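9/22/22

Second shift on the returns floor with the new cell.

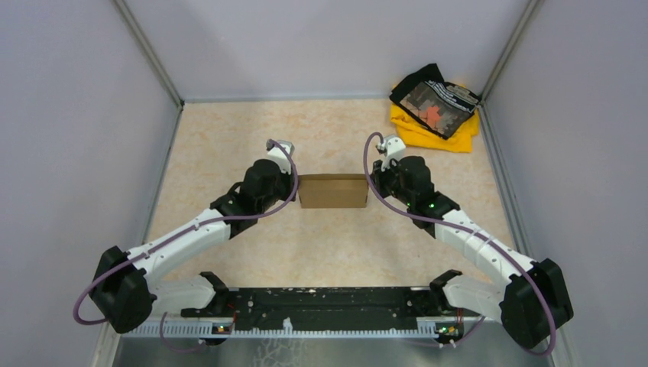 I have worked returns for Jolport for 7 years and today I spent most of the morning standing in front of a box and not touching it. The job used to go like this: carton comes off the belt, I turn it over, find the label, slit it, look inside, decide. Now the arms are supposed to do the turning over and the holding, and I do the deciding. So the first thing Marit Ekström had us run was a plain brown carton on its side, a small one, with one gripper to the left of it and the other to the right. She wants the small ones learned first. I would have started with the medium ones, which are most of what we get, but she didn't ask me. The yellow cloth was bunched up in the back corner with a black printed bag on top, and we left both there while we did the carton. Soft bags are on the list for later. I said soft bags are the whole trouble with returns, and she wrote that down.

There are 31 steps on the sheet for starting up. I read them out and Devin did them. The sheet was translated by somebody at Vestergaard and step 12 says to "greet the left side before the right side." We decided it means power on the left arm first. Marit called them and it does.

We ran 44 cartons before lunch. On a normal morning I do that many before the first break by myself. I'm writing that down so I remember it later when they tell us how fast it is. Marit said speed isn't the measure this month, the measure is how many times one of us has to step in. I stepped in a lot. Mostly it was the grip being too far toward one end, and the carton swung. Twice it picked up fine and then just stopped and held the thing in the air, and I had to go over to the screen and tell it to put the carton down again. I don't know what it was waiting for.

My wrists don't hurt tonight. I noticed that in the car. Usually on a heavy day I switch hands on the steering wheel the whole way home, and I didn't. My back is worse, though, from standing in one place. When you do the cartons yourself you are always stepping sideways and bending a little, and when you watch you lock your knees. I'm going to ask for a stool. Lorna says they won't give us stools because of the walkway rule, but the cell isn't on the walkway.

The talk at lunch was the same as it has been since June. Devin thinks they will keep everybody and just run more cartons. Lorna thinks two benches go by spring. She was at the Skekumetti warehouse when they put in the sorter, and there it was the temps who went first, then the evening shift got folded into days, and no one was ever told they were being let go because of the sorter. I believe her about what happened there. I don't know if it will be the same with us. At the June meeting they said nobody on a permanent contract would lose hours this year. They said this year three times, and I don't think I was the only one who heard it.

What I care about more right now is the grading. When I open a return I can tell a lot before I've seen the item. If the tape has been put on twice, or the carton is too light for what the slip says, I know to look harder. That comes from having it in your hands. Today I got the carton held up in front of me, open, with nothing for me to feel. I graded a pair of boots as unworn and then took one out and the heel was ground down on the outside. I would have known that from picking it up, I think, or I would have turned it over without thinking. So I have started taking every item out with my own hands after the arms are done and parked. It adds time. Marit saw me doing it and asked why, and I told her about the boots. She said to keep doing it and to put a mark on the sheet each time it changed my grade. By the end of the day I had 5 marks.

She is all right. She works for Staloso, not for us, and she doesn't pretend to know our job. She asked me how I decide which flap to cut under, and I had to stand there and cut a few before I could tell her. I always go from the side away from the label. I never knew that I did. Now it's in her notebook and I suppose it will be in the machine at some point. I had mixed feelings about that on the way home. Nobody paid me anything extra for the flap. On the other hand I taught the same thing to Devin for nothing when he started, and I never thought about it.

The afternoon went better. Fewer stops, and I got used to where to stand so I could see the slip without leaning. It is quieter than the belt end too. You can have a conversation. Devin and I talked about his daughter's school for a good hour, which we never could down there. Then at almost the end of the shift it stopped with a carton held up again, same as the morning, and the screen said to call a supervisor, and the supervisor came and asked me what to do.

Things for tomorrow. Ask about the stool. Ask who signs for the grade if the arms did the opening, me or the cell, because the form still has one line and it has my number printed on it. Bring the thin gloves, I only need them for taking items out now and the thick ones are too warm. Show Marit the cartons that come back with the bottom taped instead of the top, she hasn't had one yet and she should see it before she writes the part about flaps.

Lorna takes the cell in the morning and I'm back on bench. I was glad when I saw the list. I'll be interested to hear how many times she steps in.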